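Sultberg Cable Cooperative
Minutes of the Plant and Network Meeting, November

Called to order at 7:05 p.m., the 7:00 start having been spent on finding chairs. Setsuko Ueda presiding. Minutes of the last meeting approved after the word "outrage" was changed to "outage" in two places. It was left alone in the third.

1. Gadine Road node
The node now feeds 523 homes and was planned for far fewer. Evening upload speeds remain what one member called "historical." The plant manager presented two choices: split the node, or swap it for a Gotik unit with a second return path. The Gotik costs more. It also fits the existing housing, a point in its favor after the spring purchase, which did not.
Moved to split the node and revisit the Gotik when the price list changes. Carried, with one abstention from a member who lives on Gadine Road and wanted both.

2. Return path noise
Noise on the Ishida leg was traced to a loose connector behind a chest freezer. The customer has been thanked for the use of the garage. Two more legs to be swept before the ground freezes. The sweep meter is still on loan to someone, and Setsuko asked that it come back without anyone having to say who.

3. Fiber to the mill
Quote received for 2,000 feet of aerial fiber. The pole owner wants 33 attachments inspected first, at our expense, including several we have never been attached to. Letter to be sent. Tone of letter discussed at length. 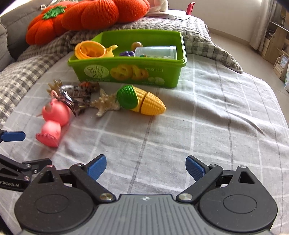 4. Newsletter
The winter newsletter goes to almost 900 addresses and is short by half a page. The draft has the node split on the front and the rate notice on the back, where members have learned to look for it. A motion to run the pole owner's letter as humor failed for lack of a second.

5. Other business
The upstairs heater was reported again. Noted again.

Adjourned 8:50 p.m. Next meeting same room, if the heater allows.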